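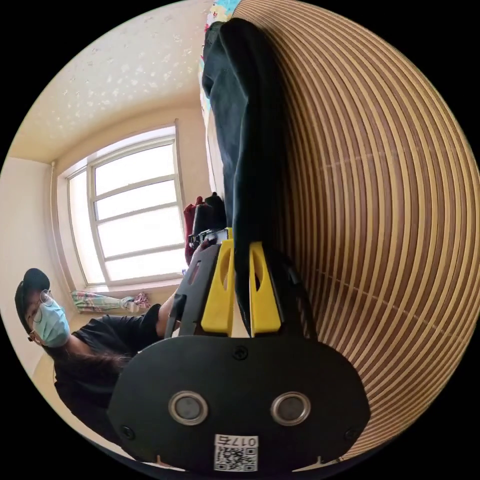
Zoltán Szűcs wrote under my last post that I had been unfair to Felent, that I had obviously watched it tired, and that anyone who thinks the ferry section is too long has missed what the first hour is for. He asked me to see it again before saying any more about it. The Harju had it on for one more week in April, so I went.

For those who didn't read the first post, Felent is about a woman called Ilse who has run the ticket office at a small river crossing for most of her adult life. A bridge is being built upstream at a town called Drumitz and everyone knows the ferry will close when it opens. Her husband has already taken a job with the bridge company. He hasn't told her, although his new boots are standing in the hall. Then her brother comes back after 17 years away, wanting to buy the ferry, and for a long while we don't know if he has any money or has just told people he does.

My complaint the first time was that it takes an hour to get to the brother. I said you could lose most of the crossings and the film would be better for it. There are eight of them before he turns up, and on a first viewing they look much the same. Ilse sells the tickets, the chain goes up, the boat goes over, the boat comes back. I said in the post that I looked at my watch during the fifth, and that was true.

Zoltán is right that they aren't the same. I had missed that the husband is on the boat in the first three and isn't in the fourth, and that Ilse looks for him. It's a very small look, just her head coming up from the till. After that she doesn't look again, so by the time the brother asks her where her husband is and she says "working", we ought to know what she knows. I didn't, because I hadn't been paying attention. I thought she was being kept in the dark and that the film was going to spring it on her later. That changes the supper scene completely. The first time I took it as a scene about a man hiding something from his wife. The second time I could see that she is giving him chances to say it, one after another, and passing the potatoes in between.

So I take back what I said about the lead performance being flat. It's a quiet performance and I mistook one for the other.

I don't take back what I said about the ending. The brother's speech on the slipway is still too neat. He explains why he left, why he came back and what their father was like, all in one go, to a sister who has had no explanations from anyone for two hours and seems to have managed. It's well acted and the light on the water is lovely, but I could feel it being written. If it had stopped with him walking down to the boat with the money still in the envelope I would have been happier. A few people in the comments thought the speech was the best thing in it, so I may be on my own there.

The music bothered me less this time as well. I had it down as an accordion all the way through, but most of it is something lower, a harmonium perhaps, and it stays out of the crossings entirely. There's only the engine and the chain. I should have noticed that too.

Someone else asked how it compares with Flastik, which is by the same director and was on at the Harju a couple of years ago. I liked Flastik more and I still do. It's a much plainer film, set in a school kitchen over one term, and the story is hardly more than a cook who suspects the new head of fiddling the dinner money. The sum in question is 1,854 in whatever the local currency is, and the film never lets you forget how little that is to the head and how much it is to the cook. It's also funny, and Felent isn't, or only once, when the brother tries to pay for his own crossing with a note too large for Ilse to change and she makes him wait on the bank until the next boat. I'd start with Flastik if you've seen neither.

A note on the Harju itself, as a couple of you asked. It has gone down to one screening a night, and the upstairs is shut until the roof is done. It had 477 seats when both floors were open. On the night I went there were almost enough people to fill the back two rows, which is more than I expected for a subtitled film in its last week. The heating was on, the sound was good, and they have fixed the curtain that used to stick on the left. The coffee is the same.

The subtitles are worth a mention. They are white with no outline, and in the fog scenes I lost several lines. In the scene where Ilse counts the takings with the window open behind her I couldn't read anything at all, and I only know what was said because the woman next to me understood the language and laughed. If it comes out on disc I hope somebody sorts that out.

I'm going to leave Felent alone now. Next is the Hungarian double bill that Zoltán has been on at me about since the winter, if I can get hold of the second half of it. The library has the first and swears the other is on order.

Posted 05/05/2023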